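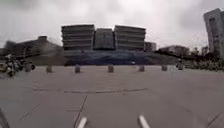
Rotau plaza rover: front end, drive belt and camera bracket

14 Jun 2023

Gray all day, flat light, no rain while we were out. Ran the rover on the open paving to look at the front end under load after the rebuild on the bench. Notes are in the order I got to things, which is a bit of a mess. Sorry to whoever copies this into the service sheet.

State on leaving the shop

Battery charged overnight on the Fosside charger. Tires set to the usual pressure. New belt on the left drive, old belt still on the right. Bumper mounts re-torqued and paint-marked. Front camera back in its bracket with the short screws, with thread lock on all of them this time. Firmware not touched. E-stop tested at the shop door and again on the paving, both the button on the body and the one on the handset.

The pulley cover on the left side does not sit flush with the new belt in. It rubs at low speed and goes quiet once the rover is moving. I put a washer behind the rear screw and that cured it for the day. The cover needs to be bent back into shape or replaced. I think the back lip got pushed in when the rover was tipped onto its side for the belt change. Use the foam blocks next time, they are on the shelf under the Tundcombe spares box.

Drive checks

Straight line out and back, walking pace, then turns in place both ways. With the new belt on the left only, it pulled slightly to the right on the first run. I put the tension on the left up by half a turn of the adjuster and the pull got smaller. Another quarter turn and it went away, but the motor current on that side came up, so I backed off the quarter turn. Leave it there until both belts match. A belt will bed in over the first few hours anyway and I would only be chasing it.

The seams between paving sections are the best test we have for the front end. Crossed at a shallow angle they put one front wheel over before the other and the whole front twists. Any loose bracket shows up as a click. Took the same line over a seam at 2 speeds. No click at the slow speed. At the fast one there was a dull knock from low on the left.

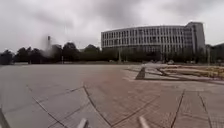
Yuen
Field technician, ground vehicles

Stopped there and went over the left side by hand. The bumper did not move. The paint marks on the mounts still lined up. The battery tray was the thing knocking. The strap had gone slack and the tray was lifting and dropping onto its rail. Pulled the strap tight, folded the loose end under and taped it. Repeated the fast crossing three times and the knock did not come back.

The strap buckle slips when the strap is dirty. I cleaned it with a dry rag, fine for today, but the buckle teeth look rounded and I would sooner fit a new one. The tray ought to have a rubber strip along the rail as well. There was one on the old tray. It did not make it across to this one.

Camera bracket

What I want from the front camera is a level horizon and the same bit of the front end in view every time, so that the offset we use for path following stays good. The bumper bars are handy for this. If they shift in the view between stops, the bracket has slipped or the bumper has, and you can put a hand on each to find out which.

Procedure as I did it, for the sheet:

Park on flat paving with the handset off and the e-stop in.

Look at the live view and compare with the printed reference taped inside the lid.

Press on the bracket from above with a thumb, firmly. The view should spring back to where it was.

Do the same from each side.

If it does not come back, loosen all four bracket screws, set it again by the reference and tighten in a cross pattern. Do not try to fix it with only the top screws. I did that in the spring and it cracked the plate.

Clean the lens last, with the cloth from the sealed bag. The shop cloths have grit in them.

Thumb test was good from above and from the right. From the left the view came back but slowly, which I put down to the cable pulling on it. The cable is tied too close to the connector. Cut the tie and moved it down to the next hole, and left a small loop so the cable can move with the steering. Thumb test good all round after that.
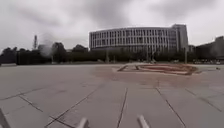
With the cable moved I went back over the same seam to be sure the loop did not catch on anything. It cleared the wheel at full lock both ways, by a finger's width on the left. That is enough if nobody pulls the cable forward to get at the connector. I put a bit of yellow tape on it as a reminder.

Stops and bumper switch

Pressed the bumper by hand at each end and in the middle, with the drive wheels off the ground on the stand. The switch opened every time and the drives cut out. The right end needs a harder push than the left. It did this before the rebuild too. It passes, but I would like to see the spring on that side, it may be a different part from the left one.

Battery and run time

Logged 13 minutes of actual driving, the rest was standing still with the lid up. The battery meter had dropped by almost a quarter, more than I would expect. Could be the new belt, could be the meter. Will put the pack on the Fosside charger tonight and read how much goes back in before blaming the belt.

To do

Right drive belt, then set tension on both sides together.
Left pulley cover, bend or replace.
New strap buckle for the battery tray.
Rubber strip for the tray rail, check the Tundcombe box before ordering.
Compare bumper springs left and right.
New reference print for the lid. The old one is fading and has a coffee ring on it.

Rover is back on the stand in the shop, e-stop in, battery out, key on the hook.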